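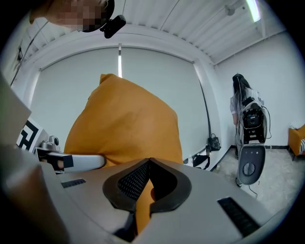
A mustard-orange cushion

The Yard at the Back of 116

My grandfather laid cobbles for a living, and his father before him, and by the time it came round to me there was hardly a cobble wanted anywhere between Trirville and the sea, so I laid patios instead and kept the old hammer in the van for company. I don't say that to be mournful. Patios have been good to me. People are always pleased with a patio, and they bring you tea while you do it, and if you get the fall right so the rain runs off to the border, they need never think about you again.

But a letter came one winter from an old lady in Plevden who had my grandfather's name on a bill, and wanted to know whether anyone was still attached to it. She wrote on blue paper in a hand like fine wire. The yard behind her house, she said, had sunk in the middle. He had laid it the year she was married, and she had meant to ask him back about it and then found that she had left it rather a long time. She quite understood if I was busy.

I was not busy. It was a wet month and the only job in the book was a garage base for Rantala, the builders, who pay well but slowly and who had put me off twice already on account of a missing digger. So I rang the number under her address, and we had a lovely talk, mostly about hens, and I drove over the next morning with the hammer, a string line and my second-best kneeling pad.

It was a narrow house with a green side gate, number 116, and you had to turn sideways to get the barrow through. The yard behind it was no bigger than a good-sized kitchen. He had laid it in fans, each one opening out of the last like the scales of a fish, and even with moss in every joint and a great saucer of rainwater standing in the middle you could see it was the work of somebody who had been enjoying himself. I stood and looked at it for so long that she came out in her slippers to ask whether it was hopeless.

"No," I said. "It's only tired."

She seemed to think that was a very fair thing to say about a yard, and went in to put the kettle on.

I drew the fans on the back of an old invoice before I touched a thing, and then I numbered the stones in chalk, from the drain outwards. There were 196 of them in the part that had sunk. My grandfather would have laughed himself hoarse at the chalk. He would have lifted the lot into a heap and put them back by eye, whistling, but I am not the man he was with a cobble and I wanted every one of them to go home to its own bed.

The trouble turned out to be an old clay pipe that had cracked and been washing the sand away, a spoonful at a time, for longer than I have been alive. I put in a new length, packed it round, and barrowed in sharp sand until my arms ached. By four o'clock the light had gone and I had put back just the one fan, and it had started to rain again - that fine sort that doesn't so much fall as hang about. She made me stay for soup. Then she made me stay for pudding, and after that the road by the Avon had flooded, as it does, and there was no sense in anybody going anywhere, so I was given the back bedroom and a hot-water bottle in a knitted jacket.
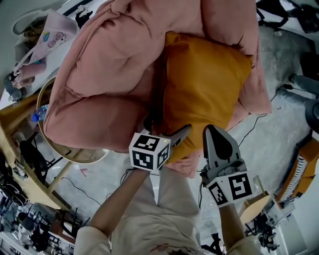
Plevden, February

I am writing this part at the little table under the window, as I promised my wife I would tell her everything and I know I shall forget half of it by the time I'm home. It is 11 at night. The rain has stopped and the yard is lit up by the kitchen lamp, half of it laid and half of it sand, with the chalked stones in rows along the wall like children waiting to be collected.

I found something this afternoon which I haven't told the old lady about yet. Under the stone nearest the drain, the very first he would have set, there was a flat piece of slate, and scratched on it were the date of her wedding and a small hen. It's a good hen. He has caught the look they have when you come out without any corn. I had no idea he could draw, and I don't suppose he meant it to be seen, or not for a great while, and I have been sitting up trying to decide what is the right thing to do with it.

She ought to have it, of course. She could stand it on the kitchen windowsill next to the egg basket. Only I keep thinking that he put it there for the yard to stand on, and that the fans all open out from it, every one, and I can't quite bring myself to build them up again over nothing.

So in the morning I shall take it in to her on a clean cloth, with her breakfast, and let her hold it for as long as she likes. If she wants it indoors then indoors it goes, and I'll ask her for something of hers to put under the stone in its place. If she wants it back in the ground I shall bed it in myself and call her out in her slippers to watch the cobble go down on top.

The landing clock is twenty minutes fast and has just struck something or other. I can hear her moving about downstairs, shutting up the stove. She has called up to ask whether I would care for one egg or two.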